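Flallgate council says Butarville's tap water is fine. Residents have heard that one before.

A summary posted on 4/6/22 says 41 samples from the Plotton reservoir main met the guideline for lead. The full results won't be released until December, and the council hasn't said which streets were covered.

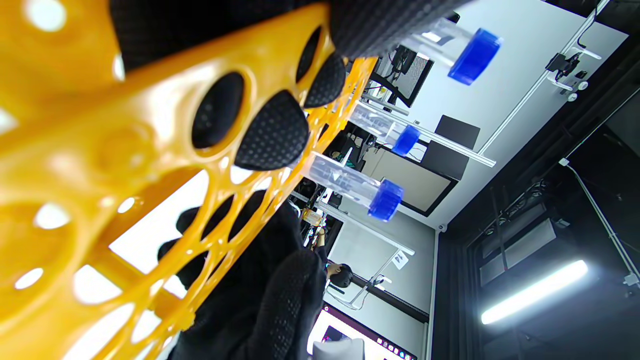
Capped tubes in a rack.

The oldest section of the main dates from 1885. Council calls it "serviceable" — a word it also used before last winter's burst left roughly 2000 homes on bottled water.

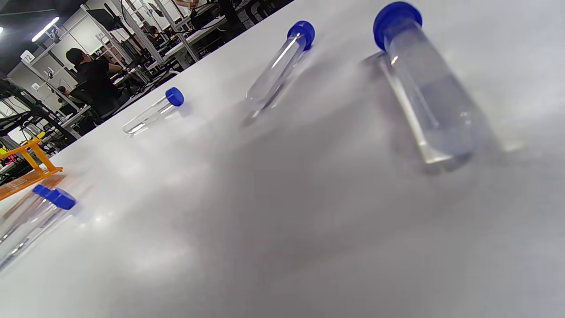 Replacement was promised in two budgets and dropped from both. The new plan is a liner, to be fitted over 30 weeks, with no cost attached.
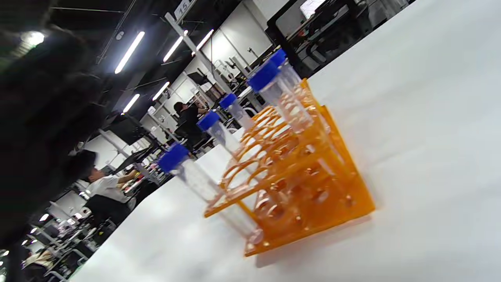
Ratepayers are also being asked to accept a higher fixed charge while they wait. What it pays for is described only as "network resilience". 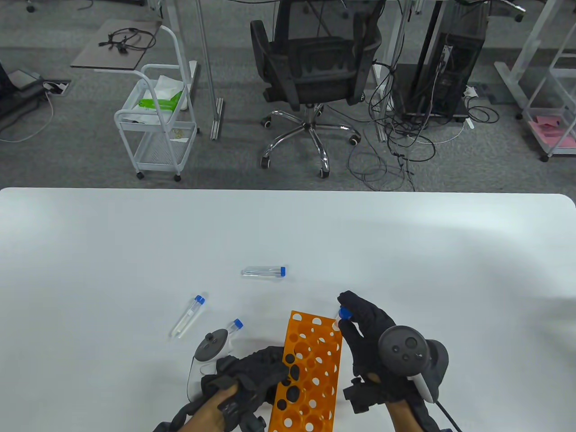 A request for the street list was acknowledged but not answered. The next council meeting has water listed last on the agenda, after parking.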